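Häufige Fragen zur Sicherheit beim Bezahlen mit der Jado-Karte

Auf dieser Seite haben wir die Fragen gesammelt, die unser Kundendienst am meisten bekommt. Sie betreffen die Karte Jado und die App Biltasside. Wenn Ihre Frage hier nicht beantwortet ist, schreiben Sie uns bitte über das Kontaktformular in der App.

Ich habe eine SMS bekommen, dass meine Karte gesperrt ist. Ist sie echt?
Nein. Wir schicken keine SMS über eine Sperrung. Eine Sperrung sehen Sie nur in der App, als rotes Feld oberhalb von Ihrem Kontostand. Seit Oktober sind SMS im Umlauf, in denen ein Link steht und eine Frist von wenigen Stunden genannt wird. Bitte öffnen Sie den Link nicht und löschen Sie die Nachricht erst, nachdem Sie uns ein Bildschirmfoto geschickt haben.

Ich habe den Link schon geöffnet. Was muss ich tun?
Wenn Sie nur die Seite geöffnet, aber nichts eingegeben haben, genügt es meistens, die Seite zu schließen und das Passwort zu ändern. Haben Sie Kartennummer oder Passwort eingegeben, dann sperren Sie die Karte sofort in der App unter «Karte» und «Sperren». Die Sperrung gilt ab dem Moment, in dem Sie sie bestätigen. Danach rufen Sie uns bitte an, auch in der Nacht.

Ein Anrufer kannte meinen Namen und meine letzte Zahlung. War er doch von Ihnen?
Solche Angaben beweisen leider nichts. Sie können aus einem Datenleck bei einem Händler stammen. Unsere Mitarbeiter fragen am Telefon niemals nach der PIN oder nach einem Freigabecode. Legen Sie auf und rufen Sie selber die Nummer an, die auf der Rückseite Ihrer Karte steht. Benutzen Sie dabei nicht die Rückruftaste.

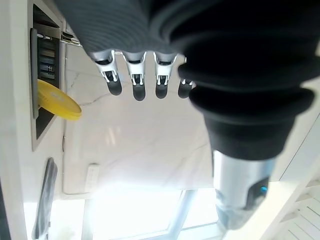
Roboterhand mit schwarzen Fingerkuppen

Wie hoch ist mein Limit für Zahlungen im Internet?
Bei neuen Karten beträgt es 600 Euro pro Tag. Sie können es in der App bis auf 1000 Euro erhöhen oder auch auf null setzen. Eine Erhöhung wird erst am nächsten Morgen um 6 Uhr wirksam, eine Senkung sofort. Diese Wartezeit können wir auch auf Wunsch nicht verkürzen.

Auf meinem Auszug steht eine Zahlung an «Brunska». Ich kenne diese Firma nicht.
Brunska ist ein Zahlungsdienst, über den mehrere kleine Onlineshops abrechnen. Deshalb steht auf dem Auszug manchmal nicht der Name des Shops. Tippen Sie in der App auf die Zahlung, dann erscheint in vielen Fällen der Händler – zum Beispiel der Teehandel Ông. Wenn Sie auch diesen Namen nicht kennen, wählen Sie «Zahlung reklamieren».

Bekomme ich mein Geld zurück?
Das hängt vom Fall ab. Hat jemand ohne Ihr Wissen mit Ihren Kartendaten bezahlt, erstatten wir den Betrag normalerweise. Haben Sie die Zahlung selber freigegeben, weil Sie getäuscht wurden, müssen wir den Fall einzeln prüfen. Bewahren Sie bitte alle Nachrichten und Belege auf.

Muss ich Anzeige bei der Polizei erstatten?
Wir empfehlen es in jedem Fall. In vielen Bundesländern geht das auch online. Für die Reklamation benötigen wir das Aktenzeichen, Sie können es aber nachreichen. Verwenden Sie dafür das Formular 1093 in der App.

Wer ist für Beschwerden zuständig?
Wenn Sie mit unserer Entscheidung nicht einverstanden sind, wenden Sie sich bitte an Catherine Moncrieff, Leiterin der Beschwerdestelle. Schreiben Sie in den Betreff das Wort «Beschwerde» und die Nummer Ihrer Reklamation. Eine Antwort in deutscher oder englischer Sprache ist möglich.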